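**Shared workshop's path rover completes its first long run**

2024-09-27

A small wheeled robot built by members of the Pliswood shared workshop has driven the full length of the Sandoval footpath under its own control, the group said in a notice to members. The run covered 242 meters with 3 stops, all of them made by the robot when it lost confidence in where the edge of the path was.

The machine is called Urum. Work on it started in May, when Esperanza Benavides brought in the motors and wheels from a broken mobility scooter and asked whether anyone wanted to help put them to use. Four people have worked on it regularly. The plan is a rover that can carry tools and bags of mulch from the workshop door to the community plots at the far end of the path, then come back by itself.

Urum steers by camera. It has no satellite positioning, and the group decided early on against burying a guide wire. Software written by Junaid Soomro looks for the two edges of the paved surface and keeps the robot between them. Early versions did well in the workshop, where the test track was marked with white tape, and poorly outdoors, where the path has no markings and the plants on each side change its apparent width.

Most of the past several weeks went into that problem. Soomro recorded drives up and down the path at different times of day and marked the edges by hand in 187 pictures. Philomena Nyarko did the checking and threw out the ones where the two of them could not agree on the line.

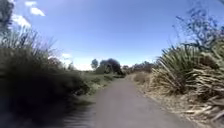

*The footpath on a clear day, with shadow across the left side of the asphalt and dry grass along the right.*

Shadow has been the main source of trouble. Where bushes shade the asphalt, the software at first took the dark band for the edge and steered away from it, sometimes onto the grass on the other side. The current version compares several pictures in a row before it moves the line. It also drives more slowly in patchy light, which adds time to the trip.

Dry grass was the other difficulty. In strong sun the pale stalks and the pavement can come out nearly the same brightness, and the robot had to be taught to use color and texture as well. Nyarko said the dead leaves under the flax-like plants were worse than the grass, and that she would still like more pictures of that stretch.

Blur has been harder to fix in software. The camera is mounted low and has a wide lens, so plants close to the path smear when the robot is moving. Sylvie Dufour, who built the chassis, has put rubber washers under the camera bracket and replaced one bent axle. She said the axle made the bigger difference. A stiffer bracket is cut and waiting to be drilled.

The wheels are driven by two motors, one on each side, through a controller board from Stuvska. The battery sits between them in a plastic toolbox. Loaded with 12 kilograms of sand in bags, the robot held its speed on the level but pulled to the left, and Dufour has since changed the motor settings to correct for it. The long run was made without a load.

Someone walks behind Urum with a stop button whenever it is outside, and that will stay the rule. The robot halts for anything standing in its way, using a separate distance sensor on the front bumper. It does not yet try to go around. Paloma Schumacher, who keeps the workshop's tool records, asked that it also be fitted with a bell before it is used when the plots are busy. A bicycle bell worked by a small servo has been tried on the bench and was judged too quiet.

The next tests will be loaded runs in both directions, followed by a try at dusk with lights. The return trip has only been driven in short sections so far, and the bend near the workshop gives more trouble in that direction.

Benavides said the group has room for one or two more people, especially anyone who can help with wiring. The present wiring is held together with screw terminals and tape and will have to be redone before the robot goes out in damp weather. Parts lists and the marked pictures are on the workshop's shared drive, in the folder named Urum.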